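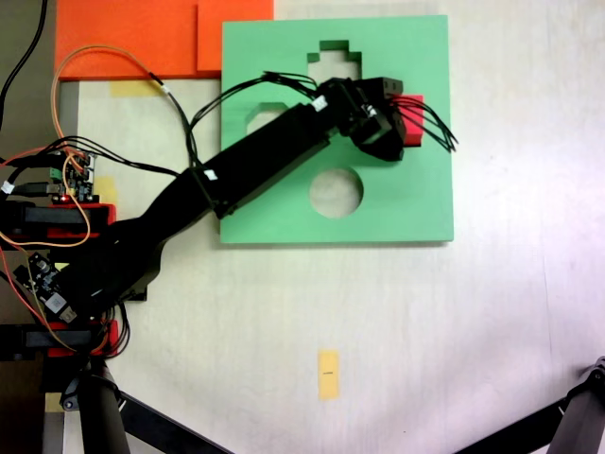

Item 853 came back to the Ellgate toy library on a Sunday, through the after-hours chute, in a bread bag. The slip inside was dated 23 Aug 2020 and signed by Vittoria Sala. In the space for faults she had written: "Red one has no hole."

I was assessing returns that winter. The procedure ran to two pages and had been written by Leszek Sadowski before he moved to Clurnatwood. Each item was to be emptied onto the white table, checked against its card, cleaned, weighed in its bag and shelved. Faults were coded. A was missing, B was broken, C was soiled, D was other. Leszek had underlined D and added in biro that it should be used sparingly.

The card for 853 read as follows.

Tillix sorter, green. Board, square, thick. Openings through. Blocks to suit. Age two and up. Donated.

The board passed. Its corners were sound and the walls of the openings were clean all the way down. I laid it flat and looked at the table through the round hole, which had a good edge. The cube was foam, red, dry to the touch and free of tooth marks. It had no obvious relationship to anything else in the bag.

I tried it on the round hole first. The diagonal across the face of the cube was too long for the diameter by 2 millimetres. Foam compresses, so this was not conclusive. Under thumb pressure the cube went in to half its depth, bulged, and came back up when I let go. I recorded this as a partial insertion and a full return.

The other openings were tried in turn, in four orientations each. A cube has more orientations than four but they are indistinguishable, and Leszek's procedure was silent on the point. In all cases the cube bridged the opening and stayed on the surface. I entered D.

Under the procedure a D had to be explained in writing and countersigned. The countersigning officer was Smaranda Husar, who was in on Tuesdays. She read my note twice and asked whether the cube was an extra or the hole was missing.

I said I did not follow the difference.

If the cube is an extra, she said, we take it out and the set is complete. If the hole is missing, the set is defective and goes back to the maker.

I said a hole could not go missing from a solid board. She said it could if it had never been cut. She gave me back the note, unsigned, and asked for evidence either way.

The maker was a firm called Naciri. Its name was pressed into the bag clip and appeared nowhere else. I wrote to the address in the trade directory, giving the item number, the side of the board as 133 millimetres, and the mass of the bagged set as 94 grams. I asked whether the Tillix sorter in green had been supplied with a square opening at any time, and if so in which position. I enclosed a tracing. The tracing was done in pencil on greaseproof paper, and I went over it in ink after lunch.

While I waited I went through the loan history. The sorter had been out to a good many households and had always come back with the fault line blank. This could mean the cube was recent. It could also mean that the earlier borrowers had met the same difficulty and had not thought it worth a line. I rang the most recent of them, a Mr Pellegrini, Leonardo, on the number given.

He remembered the sorter. His daughter had used it through most of the autumn, on the kitchen floor, beside the heater.

I asked whether there had been a red cube.

"Yes, that was the person," he said.

I asked him to clarify.

"The others were furniture. They went in the holes. The red one stood on top and told them when."

I asked whether the cube had been in the bag when he collected it, or whether it might have come from another toy in the house. He went away to ask. I could hear a tap running and then not running. When he returned he said his daughter had told him it was there before. I asked before what. He said she was four, and that was as much as he was likely to get.

I entered the conversation on the back of the card. Under source I put "borrower, verbal" and under reliability I put a dash, as there was no code for it.

Naciri did not answer in September, or in October. The sorter stayed on the white table with a hold tag. Other returns were assessed beside it: a drum, a farm, a wooden train with a seized axle. I oiled the axle. At the end of each shift the table was wiped and the board was put back in its place near the top, by the orange sheets, with the cube on it. The procedure required held items to be stored together with all their parts. It did not say where on the board a part should go if it could not go in.

I found that I had been putting it on the right-hand side each time, clear of the openings. There was no instruction to do so. I tested the left for a week and then went back to the right. 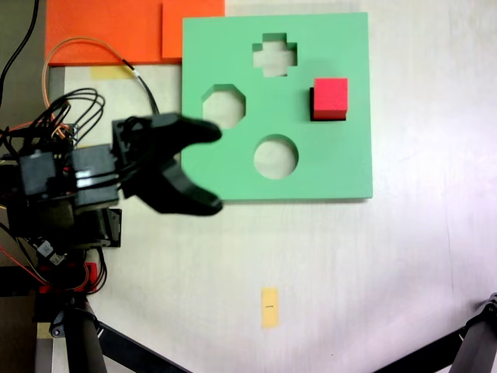

Benedikt Böttcher wrote that he could not see what was being held up, as a cube that will not go in is still a cube, and that in his house they had one of these and the red was kept for last. His message was in the suggestions book, under an older one concerning the pram ramp. He had evidently seen the hold tag from the counter. I copied his remark onto the card and asked him, by return note, what happened at last.

He replied the following week. They put it on top, he wrote, and then it was bedtime.

That made two households with a cube on top, and no communication between them that I could establish. I drafted a summary for Smaranda. It gave the dimensions, the trial insertions, the two accounts and the absence of any reply from the maker. I concluded that the cube could not be shown to be an extra and the hole could not be shown to be missing. I recommended a third category, and proposed E.

She struck out E. She did not like new codes in the last quarter. But she kept the summary overnight, and in the morning it was back in my tray with one line added in green pen: Does it go in if you are two?

I said that I had no means of testing this.

The letter from Naciri came in December. It was one paragraph, typed, with no name at the foot. The firm regretted the delay. It confirmed that the Tillix sorter had been produced in green, and that the openings shown in the tracing were correct and in their correct positions. No square opening had been cut at any time. A red cube had been packed with each set. The firm was unable to locate the reason in its files, but the instruction to the packers had been to place it in last, and it had been followed for the whole of the production.

I read this at the table and then rang Vittoria Sala, as she had raised the fault and was entitled to the outcome. I read her the letter in full. She asked me to repeat the part about the packers.

"So it's not broken," she said.

I said it was complete as supplied.

She asked if she could book it again for the holidays. Her boy had been asking where the red one was staying. I told her it was on hold pending signature and would be on the shelf by Friday.

Smaranda signed on Thursday. I removed the tag, wiped the board on both faces and bagged it with its blocks, leaving the cube out until the clip was ready to close. The card needed amending. Under contents, after "Blocks to suit", I wrote: "Cube, red, foam. Goes on." I looked at this for some time, and initialled it. Then I changed the fault line for August from D to nil and put 853 on the second shelf, where a child could reach it.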